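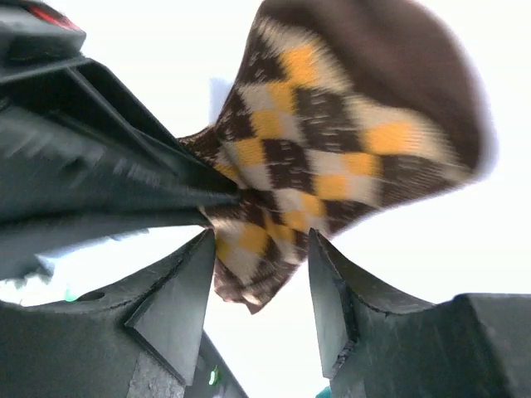
Argyle, my one true weakness.

So I've started knitting again, after swearing off it for good. Blame Tamara, who dragged me to the yarn sale in Manemthorpe in September and then went to get coffee while I stood in front of a bin of sock wool with my wallet out. I came home with enough for 2 pairs and a set of needles so thin I keep losing them in the couch.
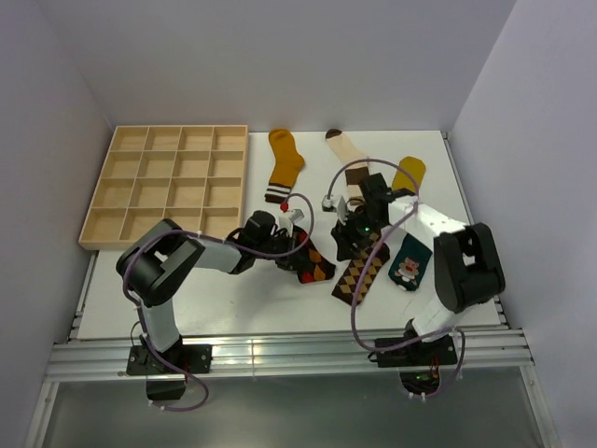 My first pair was supposed to be plain gray. You know, sensible, for a beginner! But I got 40 rows in and was so bored that I ripped it all out and went back to the stash. Mustard is the color I keep coming back to, and a mustard sock with a brown and white striped cuff is pretty much the exact thing I had in my head. Stripes are also great for hiding where you picked up the wrong needle (ask me how I know).

Then came the heel. Oh boy. I watched the same video until 23 minutes past midnight and still ended up with something like an elbow. Radu said it looked "roomy" - thanks, Radu.

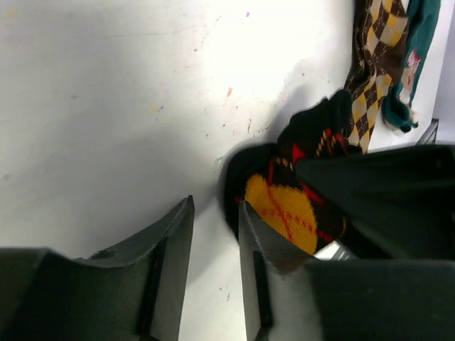 Gift knitting, or why I'm already panicking
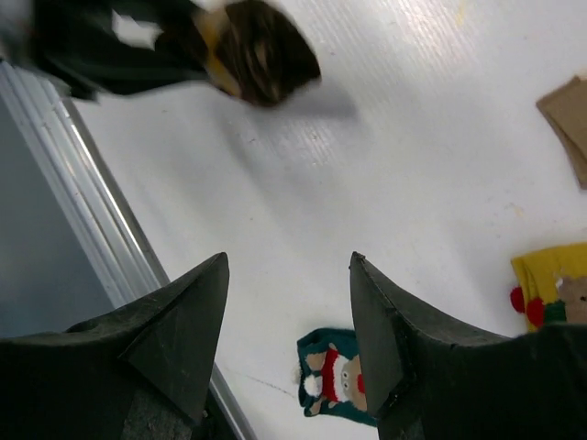 Everyone in my family now wants a pair by Christmas. Gaurav asked for plain black, bless him. My niece wants something silly, and I can't chart a face to save my life, so a little dark green sock with a Santa-type face printed on it is looking awfully tempting. Would she even know the difference? She'd know. I'm casting on hers tonight anyway, heel or no heel.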